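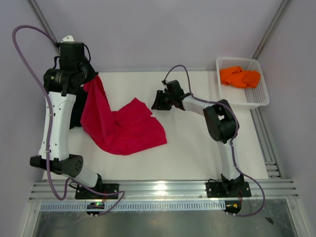

*Abb. 1: Arbeitsfläche mit rotem Tuch und weißem Korb*

**Lektüreseminar: Biographie und Sozialgeschichte der Frühen Neuzeit**
Leitung: Érica Honorato
Stand: 22. November 2021

## 1. Gegenstand der Sitzung

Behandelt wird die Gattung der Kollektivbiographie. Gemeint sind Darstellungen, die eine Epoche über eine Reihe von Einzelleben erschließen. Grundlage ist der Reader, Kapitel 4. Die Kenntnis der Einleitung wird vorausgesetzt.

Zu klären ist zunächst, nach welchen Kriterien Personen in eine solche Sammlung aufgenommen werden. Für Fürsten und Gelehrte liegen Briefe, Testamente und Porträts vor. Handwerker, Mägde und Schausteller erscheinen dagegen meist nur in Gerichtsakten, Steuerlisten und Kirchenbüchern. Wer vor Gericht stand, ist daher oft besser belegt als sein unbescholtener Nachbar.

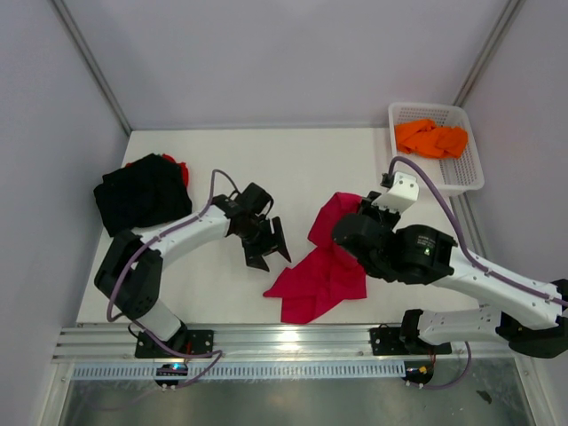 ## 2. Begriffe

- **Prosopographie:** vergleichende Untersuchung einer Personengruppe anhand einheitlich erhobener Merkmale
- **Mikrogeschichte:** Untersuchung eines eng begrenzten Falls mit Blick auf allgemeinere Fragen
- **Egodokument:** Quelle, in der eine Person über sich selbst Auskunft gibt, freiwillig oder unter Zwang

## 3. Aufgaben zur Vorbereitung

1. Lesen Sie den Reader bis S. 107.
2. Wählen Sie eine der dort behandelten Personen und stellen Sie die verwendeten Quellen zusammen.
3. Verfassen Sie ein Exposé von höchstens 100 Wörtern. Vermutungen des Verfassers sind als solche zu kennzeichnen.

Die Exposés sind in gedruckter Form abzugeben. Die Hausarbeiten sind im Februar fällig.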